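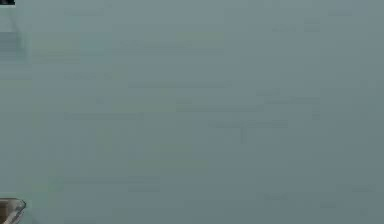
Limewash and Mineral Paint: Common Questions

Search questions
Search
Clear

What is the difference between limewash and mineral paint?
Limewash is slaked lime and water with pigment added. Our mineral paint uses potassium silicate as the binder. Limewash gives more color variation across a wall. Mineral paint dries flatter and more even.

Can I put either one over old latex paint?
Not directly. Both need a porous surface. Strip the latex, or roll on one coat of Sundel primer and leave it overnight.

How much do I need?
One can of Braltholm limewash covers 154 square feet with two coats on smooth plaster. Rough brick takes more. Measure the wall, leave out the windows and doors, and order one extra can if you are close to the limit. Cans from different batches may not match.

Why is my wall darker than the sample card?
It is probably still curing. Limewash goes on dark and lightens over several days. In cold rooms it can take two weeks. Wait until then before you add another coat.

How many colors do you make?
There are 34 in the standard range. The Ellow group has the warm whites and yellows. The Dalsgaard group has the grays, greens and blues. Custom colors are mixed in full cans only.

Can I use it in a bathroom?
Yes, on walls that do not get splashed. Keep it out of the shower area and away from the edge of the sink. Run the fan.

Do brush marks go away?
Some will stay. Work in short crossing strokes with a wide block brush and keep a wet edge. Stopping halfway across a wall will leave a line that a second coat may not hide.

How do I touch up a scuff?
Stir the leftover paint well, thin it with a little water and dab it on with a damp brush. Feather it out past the mark. On strong colors, repaint corner to corner.

How long does an opened can keep?
Limewash keeps for a year with the lid tight and a thin layer of water on top. Use mineral paint within six months. Do not let either one freeze.

Are returns accepted?
Unopened cans in standard colors can come back within 30 days. We can't take back custom colors.

Comments (3)

Mohit Chaudhary
Does the Sundel primer work on bare drywall or only over latex?

Site team
It works on both. Bare drywall needs two coats.

brickhouse1779
Got 90 square feet out of a can on our old chimney, so believe them about rough brick. Second coat went further.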